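Reading time: 2 minutes

Progress report to Vidomia: assisted assembly, Denthorpe workshop
Period to end of April

The second bench is now in regular use. In this period the Denthorpe site passed 1044 finished housings, all of them closed with hot glue and checked by hand before packing. The Kasteditz line is unchanged and is reported separately.

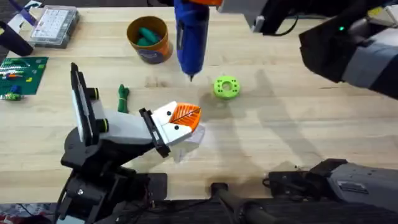 Staff time at the bench has moved from gluing to setting up and checking. Under the old method one person held the part and glued it, and did so for most of a shift. On the two-arm bench the right arm carries the glue gun nozzle down and the left arm presents the part beside it, so no one's fingers are near the tip. Small stock still shares the table with the arms -- the compartment box and the open container of teal-green pieces are both kept there -- and the layout will be reviewed next quarter.

Training took longer than planned. Of the 14 assembly staff, nearly all can now start, pause and restart a run. Two can also correct a grip position without calling Simões, who hold the support contract. Glue refills and nozzle cleaning remain manual. No posts have been lost, but the job descriptions are out of date and the pay grade for bench setters has not been agreed.

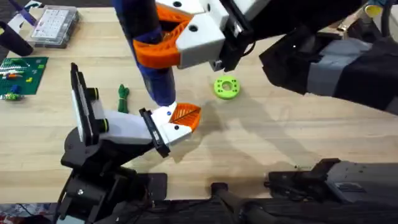 Aníbal Esteves wrote in reply to the draft that the shift rota had not caught up with the work. His view was that checking is harder on the eyes than gluing was on the hands, and that it should be shared out in shorter turns.

We accept the point. Amrit Desjardins will issue a revised rota before the next report, with checking turns limited to two hours. The cost is within the existing grant.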